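From: Jayanthi Warrier
To: Hayes family list
Date: Sunday, April 6, 2025
Subject: Re: Grandma's letters and the Urnar trip

> Does anyone have the letters Grandma wrote when Mom and Aunt Dollota were at school in Urnar? I remember a shoebox. I'd also like to know if we are still splitting the cost of the headstone, and how much is left to pay.

I have the shoebox. Mom gave it to me in January when she cleared the hall closet. Most of the letters are to her, and a few are to Dollota. Grandma wrote every Sunday after lunch and usually started with what she had cooked. One whole page is on how Terell broke his wrist falling off the porch roof and then told the doctor he had tripped on the dog.

I've scanned 20 so far. The blue airmail paper is thin and the ink shows through from the back, so those are slow going. 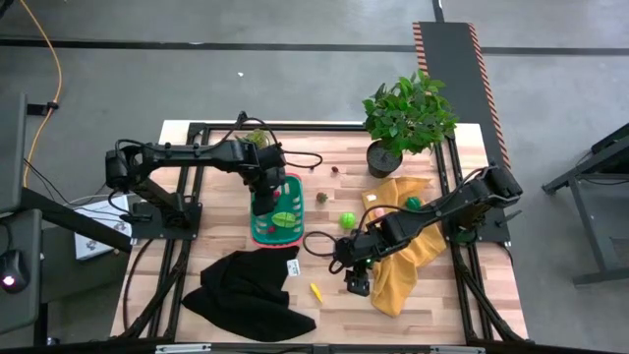
On the headstone, the total is $2,770. We have paid $2,000, and Terell has promised to send his share by the end of the month. Please don't send anything to me. It goes straight to the stone yard, with Grandma's full name on the check.

Mom would like us all in Urnar when it is set. She doesn't want speeches. She wants to read one of the letters, the one where Grandma tells her she can come home if she hates school, and that she should finish the week first. Mom stayed four years, and she still says "finish the week" to my kids.

If you have letters of your own, mail me copies and keep the originals.

Jayanthi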